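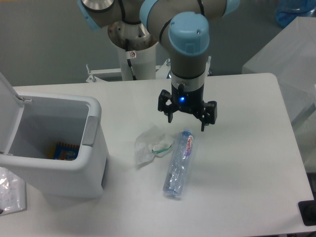

Trunby work table, white top — nine months in

Bought in July after the old trestle gave up. $822 delivered, which hurt. Samina Rizvi had the Clarel one and talked it up, but Clarel wanted extra for delivery to a regional postcode so Trunby it was.

Assembly. Allow an arvo. Instructions are all diagrams and the one for the crossbar is upside down, or I was. Hex key in the box is rubbish, went soft on the second bolt. Use your own.

The top. Plain white rectangle, nothing fancy. Good to work at, easy to find a dropped screw on it. Wipes down with a damp cloth and a bit of dish soap. Texta came off with metho. A ring from a mug of tea left overnight did not, at first, then did after a go with bicarb. Every crumb shows. If that bugs you get the grey.

Water bottles. Sounds silly but worth a line. The surface is slick and mine isn't dead level (garage floor slopes to the drain) so anything round laid on its side goes for a wander. Had a full one off the edge and under the ute. Shimmed two of the feet with bits of old lino, much better now. Adjustable feet would of been nice at this price.

Wobble — a bit, lengthways, if you lean on it hard. Retightened everything after the first fortnight and that fixed most of it. No bowing in the middle so far and I've had the drop saw sitting there for weeks at a time.

Customer service. One corner turned up chipped. Emailed a photo, got Marlene Moura, who was lovely, sent a touch-up pen within the week. Colour match is close, not perfect. You'd have to go looking.

Edges are a touch sharp on the forearms when your sitting for a long stretch. Ran some fine sandpaper along my side, very lightly.

Casano do a similar size for around $77 less but the legs looked skinny in the showroom and the bloke couldn't tell me the weight limit.

Four stars. Would buy again, in grey, and with a decent hex key handy.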